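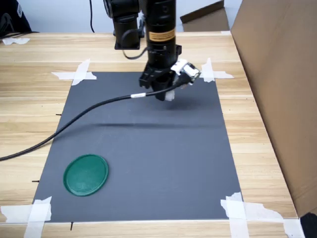
Häufige Fragen zum Insolvenzverfahren der Luston GmbH

Stand: 5. Januar 2026

Die Fragen auf dieser Seite erreichen uns von Kunden, Lieferanten, Beschäftigten und Anlegern. Die Antworten sind allgemein gehalten und ersetzen keine Rechtsberatung. Wenn sich im Verfahren etwas ändert, wird der betreffende Abschnitt überarbeitet.

Allgemeines

Was ist passiert?
Die Luston GmbH mit Sitz in Grotitz hat im August beim zuständigen Amtsgericht einen Antrag auf Eröffnung des Insolvenzverfahrens gestellt. Grund war die drohende Zahlungsunfähigkeit, nachdem eine bereits verhandelte Finanzierungsrunde nicht zustande gekommen war. Das Verfahren ist inzwischen eröffnet. Das Gericht hat einen Insolvenzverwalter bestellt, der über das Vermögen der Gesellschaft verfügt.

Ist das Unternehmen geschlossen?
Nein. Der Geschäftsbetrieb läuft in verkleinertem Umfang weiter. Bestehende Wartungsverträge werden bedient, soweit der Verwalter die Erfüllung gewählt hat. Neue Projekte nehmen wir nur gegen Vorkasse an.

Sind auch Tochtergesellschaften betroffen?
Die Lockyer Software GmbH ist eine eigenständige Gesellschaft und hat keinen Antrag gestellt. Verträge mit Lockyer gelten unverändert. Rechnungen von Lockyer sind weiterhin auf das dort angegebene Konto zu zahlen und nicht auf das Anderkonto des Verwalters.

Wie viele Beschäftigte hat die Gesellschaft?
Bei Antragstellung waren es 126, derzeit sind es 77. Ein Teil der Differenz geht auf Eigenkündigungen zurück, ein Teil auf betriebsbedingte Kündigungen nach der Eröffnung.

Für Kunden

Ich habe eine Anzahlung geleistet und die Ware nicht erhalten. Bekomme ich mein Geld zurück?
Anzahlungen aus der Zeit vor der Verfahrenseröffnung können nicht einfach erstattet werden. Lehnt der Verwalter die Erfüllung des Vertrags ab, können Sie Ihre Forderung zur Insolvenztabelle anmelden. Ob und in welcher Höhe es eine Quote gibt, steht erst am Ende des Verfahrens fest. Bei Zahlung per Kreditkarte kann unter Umständen eine Rückbuchung möglich sein. Wenden Sie sich dazu an Ihre Bank.

Gelten Gewährleistung und Garantie weiter?
Ansprüche aus Lieferungen vor der Eröffnung sind in der Regel Insolvenzforderungen und müssen angemeldet werden. Für Lieferungen, die der Verwalter nach der Eröffnung veranlasst hat, gilt die gesetzliche Gewährleistung. Freiwillige Garantiezusagen aus alten Verträgen werden im Einzelfall geprüft. Bitte senden Sie keine Geräte ohne vorherige Absprache ein.

Funktioniert die Plattform Hevach noch?
Ja. Hevach bleibt für Bestandskunden erreichbar. Neue Zugänge werden nicht eingerichtet. Sollte der Betrieb eingestellt werden müssen, informieren wir alle registrierten Kunden mindestens 30 Tage vorher per E-Mail, damit sie ihre Daten exportieren können. Der Export ist schon jetzt im Kundenkonto unter „Verwaltung“ möglich. Größere Bestände werden dabei in mehrere Dateien aufgeteilt.

An wen zahle ich offene Rechnungen?
Ausschließlich auf das Konto, das im Schreiben des Verwalters genannt ist. Zahlungen auf das frühere Geschäftskonto befreien Sie möglicherweise nicht von Ihrer Schuld. Erhalten Sie eine Mitteilung über eine geänderte Bankverbindung nur per E-Mail, fragen Sie bitte telefonisch nach, bevor Sie überweisen.
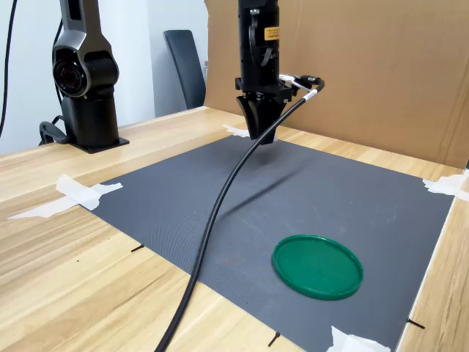
Kann ich mit eigenen Gegenforderungen aufrechnen?
Eine Aufrechnung ist möglich, wenn die Aufrechnungslage schon vor der Verfahrenseröffnung bestand und kein gesetzliches Aufrechnungsverbot greift. Teilen Sie uns die Rechnungsnummern beider Seiten mit und fügen Sie Belege bei. Ein pauschaler Einbehalt wird nicht anerkannt.

Für Lieferanten und andere Gläubiger

Wie melde ich eine Forderung an?
Schriftlich beim Insolvenzverwalter, nicht beim Gericht und nicht bei der Luston GmbH. Das Formular liegt dem Anschreiben bei. Anzugeben sind Grund und Betrag der Forderung. Zinsen können bis zum Tag vor der Eröffnung berechnet werden und sind gesondert auszuweisen. Rechnungen, Lieferscheine und Verträge reichen Sie bitte in Kopie ein.

Ich habe kein Anschreiben erhalten. Was soll ich tun?
Angeschrieben wurden alle Gläubiger, die sich aus der Buchhaltung ergaben. Wer nicht dabei war, kann trotzdem anmelden. Das Formular erhalten Sie auf Anfrage.

Die Anmeldefrist ist abgelaufen. Ist meine Forderung verloren?
Nein, eine nachträgliche Anmeldung ist zulässig. Für die gesonderte Prüfung erhebt das Gericht allerdings eine Gebühr, die der anmeldende Gläubiger trägt.

Ich habe unter Eigentumsvorbehalt geliefert.
Machen Sie das Aussonderungsrecht ausdrücklich geltend und legen Sie die Vereinbarung vor. Die Ware muss sich eindeutig zuordnen lassen, etwa über Seriennummern. Bei verlängertem oder erweitertem Eigentumsvorbehalt kommt stattdessen meist ein Absonderungsrecht in Betracht. Eine Abholung ohne Termin ist nicht möglich.

Werden neue Bestellungen bezahlt?
Bestellungen, die der Verwalter nach der Eröffnung ausgelöst oder freigegeben hat, sind Masseverbindlichkeiten und werden vorrangig beglichen. Achten Sie darauf, dass die Bestellung den Freigabevermerk trägt. Ohne Vermerk bitte nicht liefern.

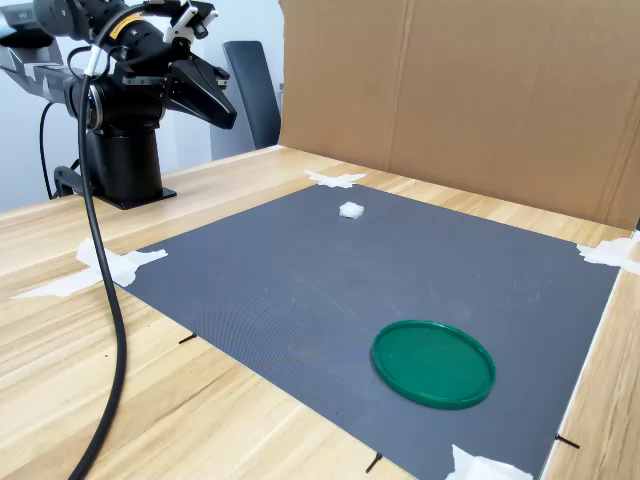 Luston GmbH i. I. – Team Gläubiger- und Kundeninformation

Für Beschäftigte

Wer zahlt die Löhne?
Seit der Eröffnung werden Löhne und Gehälter aus der Masse gezahlt. Für rückständiges Entgelt aus den letzten drei Monaten vor der Eröffnung kommt Insolvenzgeld der Agentur für Arbeit in Frage. Der Antrag muss innerhalb von 2 Monaten nach dem Insolvenzereignis gestellt werden. Noch ältere Rückstände sind zur Tabelle anzumelden.

Welche Kündigungsfristen gelten?
Im eröffneten Verfahren beträgt die Frist höchstens drei Monate zum Monatsende, auch wenn im Arbeitsvertrag eine längere Frist steht. Ist die vertragliche oder gesetzliche Frist kürzer, bleibt es bei dieser. Das Kündigungsschutzgesetz ist weiter anwendbar.

Wo bekomme ich Arbeitszeugnis und Lohnunterlagen?
Bei der Personalabteilung in Grotitz. Ausgeschiedene Beschäftigte geben bitte ihre Personalnummer und eine aktuelle Postanschrift an. Unterlagen werden nur per Post verschickt.

Für Anleger und Gesellschafter

Ich habe ein Nachrangdarlehen gezeichnet. Kann ich es anmelden?
Nachrangige Forderungen sind nur anzumelden, wenn das Gericht dazu besonders auffordert. Das ist bisher nicht geschehen. Bewahren Sie Zeichnungsschein und Zahlungsnachweise auf.

Was ist mit den Geschäftsanteilen?
Die Anteile bestehen fort. Eine Ausschüttung an Gesellschafter setzt voraus, dass zuvor alle Gläubiger vollständig befriedigt sind. Damit ist nach heutigem Stand nicht zu rechnen.

Gibt es einen Käufer?
Es werden Gespräche mit mehreren Interessenten geführt. Zu Namen, Angeboten und Zeitplan machen wir keine Angaben. Über einen Verkauf wesentlicher Teile des Unternehmens entscheidet der Verwalter mit Zustimmung der Gläubigerversammlung oder des Gläubigerausschusses.

Kontakt

Wie erreiche ich die richtige Stelle?
Fragen zu laufenden Aufträgen beantwortet der Kundendienst unter der bekannten Rufnummer. Fragen zu angemeldeten Forderungen richten Sie bitte schriftlich und unter Angabe der Tabellennummer an das Büro des Verwalters. Telefonische Auskünfte zum Stand einzelner Forderungen werden nicht erteilt. Eingangsbestätigungen verschicken wir nur, wenn ein frankierter Rückumschlag beiliegt.

Wann gibt es eine Auszahlung?
Eine Schlussverteilung findet nach Verwertung der Masse und Abschluss aller Prüfungen statt. Verfahren dieser Größe dauern häufig mehrere Jahre. Änderungen Ihrer Anschrift oder Bankverbindung teilen Sie dem Büro des Verwalters bitte schriftlich mit.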